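Visit report: Ornley embedded test facility
2020-07-30

The visit was arranged to look at how Ornley handles hardware-in-the-loop testing of low-power controller boards, and whether the Flala trace format could be taken from their benches into our own regression flow without conversion. Attendance was limited to small groups and the programme was shortened to half a day. Slides were not distributed.

Bench layout

The main lab holds 17 test benches, of which 7 are reserved for long-duration runs and were not open for inspection. Each bench carries a target board, a programmable supply, a current probe on the core rail and a second probe on the I/O rail. A host computer under the bench runs the Kos scheduler, which pulls firmware images from the build server, flashes the target and starts the capture. All benches share one time reference, distributed over coax from a rack at the end of the room. Skew between benches was given as under a microsecond, which is adequate for the bus-level work but marginal for anything involving the radio.

Power cycling is done by relay and not through the supply's remote interface. The staff found the remote interface too slow to reproduce brown-out behaviour, and the relay boards are a local design. Schematics are available on request.

Kos and the job queue

Kos is written mostly in Python with a small C daemon on each host. Jobs are described in a text file listing the firmware image, the board revision, the stimulus script and the pass criteria. The current nightly set is 337 jobs. A failed job is retried once on a different bench, and the result is marked unstable if the two runs disagree. We asked whether unstable results block a merge. They do not at present, although there is a proposal to change this in October.

Two limitations were noted. Kos has no concept of job priority, so a developer wanting a quick answer waits behind the nightly set if it overruns. There is also no quota on trace storage, and old captures are removed by hand.
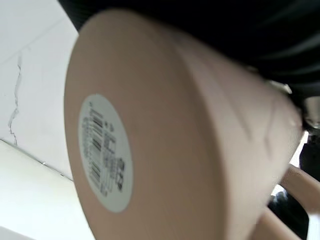
Round label on the base.

Trace capture with Flala

Flala stores current samples and software events in a single stream, with events recorded as deltas against the sample counter. This avoids the clock alignment step we currently perform after each run. A typical sleep/wake test produces around 730 MB uncompressed. The compression applied is plain block compression with an index, so a viewer can seek without unpacking the whole file.

The demonstration used a sensor node firmware with a known fault: a peripheral clock left enabled after the second wake-up. The extra current was visible in the viewer, and selecting that region listed the driver calls in the preceding window. The event hooks need a spare DMA channel on the target - our smaller boards do not have one. A polled mode exists but was not shown, and its effect on timing would need to be measured before we relied on it.

Simulation link

Riden, the instruction-accurate simulator, was covered in a short session at the end. It runs the same stimulus scripts as the benches and writes Flala files with estimated current in place of measured samples. The estimates come from a per-state table characterised on one board at room temperature. Agreement with the benches was described as good for steady states and poor for transitions, and no figures were offered. Cache behaviour is not modelled.

Follow-up

Request the relay board schematics and the Flala format description. Try the reader library against one of our existing captures - a converter in the other direction should be a small job. Ask for a polled-mode trace from a board comparable to ours. Riden can wait until the transition model has been revised.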